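3.2 How people sort small things at home

We had rather expected the households in Fostgate to keep their odds and ends in drawers, as our own families always did, but a good many told us, very kindly and over a great deal of tea, that they liked an open surface best.
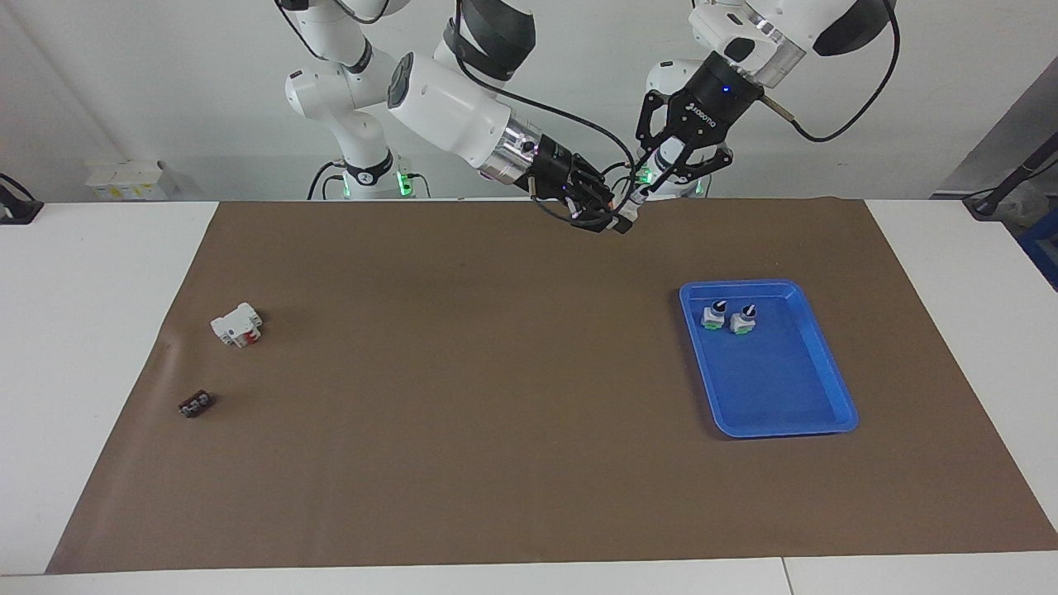

Of the 40 homes we visited, most kept spare knobs and fittings somewhere they could be seen, and people in Corerach (where kitchens are smaller) spoke fondly of their trays.

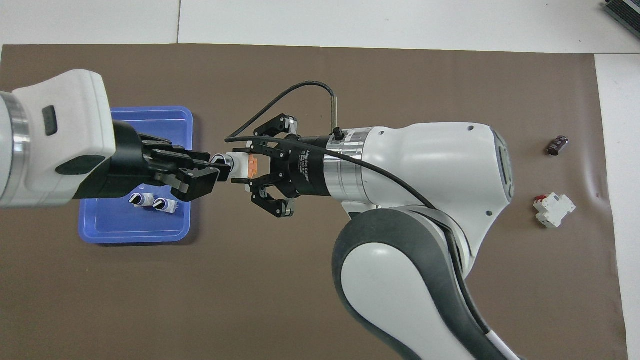

Figure 2. Two small parts with black knobs in a blue tray, on a brown mat.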